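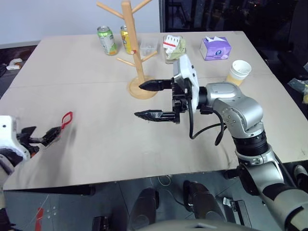 Wonico Reach — planning and control software for two-arm workstations

Wonico Reach is the motion layer of the Wonico range. It takes a goal such as "put this loop on that peg", works out which arm should do it, plans the path past whatever else is on the table, and drives the arm and gripper until the item is let go. It runs on an ordinary Linux workstation next to the robot and doesn't need a network connection once it's licensed.

Most of our customers use it for table-top handling of small, awkward things: keys, straps, cups, tubs, packets. If your job is moving identical boxes along a belt, the older Wonico Line package costs less and will suit you better.

What's in the package

Planner. Plans for one arm or both together. Each arm is treated as an obstacle to the other, cables and wrist housings included. A normal reach across a table is planned in under 200 milliseconds on the recommended hardware.

Scene model. Builds a rough 3D model of the table from the head camera and updates it as things move. Clear plastic is still the weak spot. Reach pads out anything it suspects is transparent and keeps the fingers away from it, unless you tell it otherwise. You can change the padding per object or turn it off.

Wrist view. Once the gripper is close, control passes to the wrist camera. The hand-over distance is 35 cm by default and can be set separately for each arm. Frames blurred by fast wrist movement are given less weight, and if too many arrive in a row the arm slows down until the picture settles.

Hang and hook skills. New in this release. They cover pegs, hooks, rails and mug trees, with loops, rings and straps as the thing being hung. The skill looks for the peg's free end and its slope, then plans the approach along that slope.

Replay. Every run is saved with both camera views, joint positions and the planner's own notes. You can step through it, change one setting and plan again from any point without moving the robot.

Hanging a key on a mug tree

The hanging demo that ships with Reach uses a wooden mug tree and a key on a red loop. It's a fair test because the pegs stick out at different angles, the post is tall enough to get in the way of the wrist, and the strap and key swing about below the loop. The demo table is left cluttered on purpose, with drink cans, a tissue box and a few plastic containers along the back.

Load it from the Tasks menu as hang_key_tree. You can swap in your own stand by measuring the post and pegs, or by letting the head camera scan it from two sides. Small stands with a light base can be knocked or dragged, so start at the slow speed setting and go up from there.

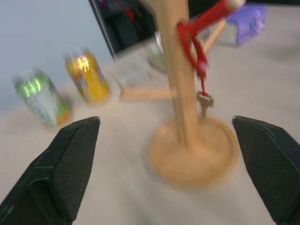

Bermúdez asked whether the skill needs a new model for every keyring. It doesn't. Reach only needs to find an opening wide enough for the peg, and anything hanging below is treated as a loose weight with its own clearance. Very stiff rings do better with the grip force turned down a little.

Supported equipment

Arms: six- and seven-axis arms with joint position control.
Grippers: parallel-jaw, two fingers. Suction is not supported in this release.
Cameras: one head camera with depth, plus one colour camera per wrist.
Connections: ROS 2, or the Wonico driver kit for C++ and Python.
Workstation: 32 GB of memory is the minimum. A graphics card is needed for the scene model but not for the planner.

The Pastinetti calibration board is supported directly. Print or buy one, place it flat on the table and run the calibration task. It takes about 20 minutes for two arms and three cameras, and should be repeated if a camera mount has been knocked.

Licences and updates

Reach is licensed per workstation. Both arms are covered, along with 12 months of updates. Teaching licences are available at a lower price and have the same features. Users of Totus can bring across their saved tasks with the import tool — grasp points and speeds are kept, but camera settings have to be entered again.

The next update is due in April and adds 46 object templates, mostly kitchen and office items. The trial version is complete apart from Replay export and stops after 30 days.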